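How a Hand Tool Teaches a Robot to Grip

A robot gripper is a simple machine. It has fingers, a motor and a frame. The motor closes the fingers, and friction between the fingers and the object does the holding.

Cloth is harder to hold than a block. A block keeps its shape. A shirt folds, slides and hangs differently each time it is lifted, so a robot needs many recorded tries before it can predict what the cloth will do.

At the Klinhom workshop, Sólveig Baldursdóttir builds grippers with no arm attached. A person carries the tool by hand and does the job: pick up, move, let go. A camera on the tool records each try. One try is called a demonstration. Her clothes project, Lutance, has a target of 1000 demonstrations, done in sets of 100.

The build has 31 printed parts. The fingers are printed last, in a softer plastic that bends a little as it closes. Screws hold the housing together – glue would make repairs impossible.

You can test the main idea at home with kitchen tongs and a sock.

1. Lay the sock flat on a bed.
2. Pinch it in the middle and lift. Look at how it hangs.
3. Put it down and pinch it near one end.
4. Repeat 5 times and draw each shape.

No two drawings will match exactly. A robot has to deal with the same differences, using only what its camera records. 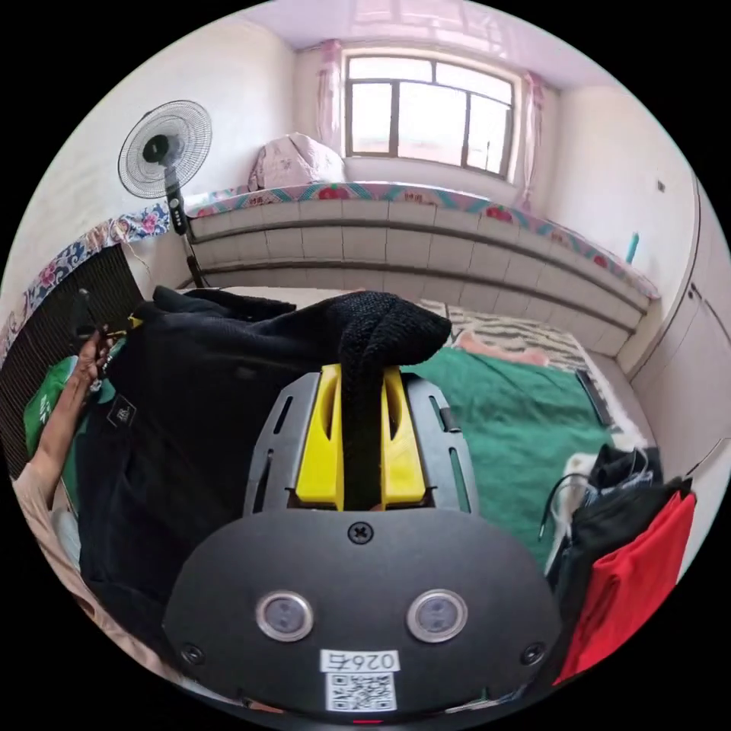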